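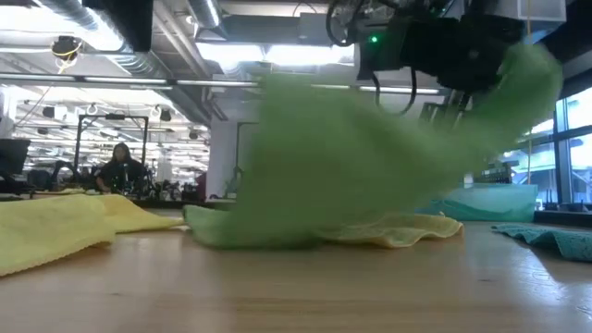 Drying Laundry Indoors in Student Housing
Project report, Household Studies, spring term 2024

1. Background

Most students at the Telwood residence dry their clothes in their rooms. The basement has two dryers for the whole building, and they are often taken in the evening. We wanted to know how long ordinary household cloth takes to dry on a rack, and how much the way it is hung matters.

2. Method

We used cotton dish towels and polyester cleaning cloths, all bought new from Standari and washed once before the tests. Each piece was soaked, spun in the same machine and weighed on a kitchen scale. It was then hung in one of three ways: flat over a single bar, folded double over a bar, or spread across two bars with a gap underneath. We weighed every piece once an hour until the weight stopped changing.

The tests ran over 14 evenings in a room on the second floor. The window was closed and the heating was left on its normal setting. On some evenings a small desk fan was running – we kept those results separate.

3. Results

The cotton towels weighed roughly 175 grams after spinning. Spread across two bars, they were dry in 5 hours. Folded double, they were still damp at the fold when we stopped for the night, and we finished weighing them in the morning. The polyester cloths dried faster in every position, and the way they were hung made less difference.

The fan shortened the drying time for both fabrics. It helped the folded towels least.

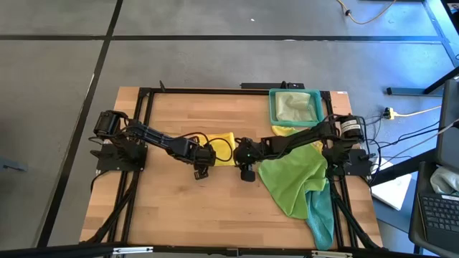 Does it help to turn a towel over halfway through?
Only when it is folded double. Turning and refolding it brings the damp inner part to the outside, but a towel spread over two bars dried just as well if we left it alone.

4. Sources of error

The room was not the same temperature every evening, and we had no way to control the humidity. The scale rounds to whole grams, so the last weighings are less certain. One set of towels was left out because the labels fell off in the wash.

5. Further work

We would like to repeat the tests in December, when the outside air is colder, and to include heavier items such as jeans and bath towels.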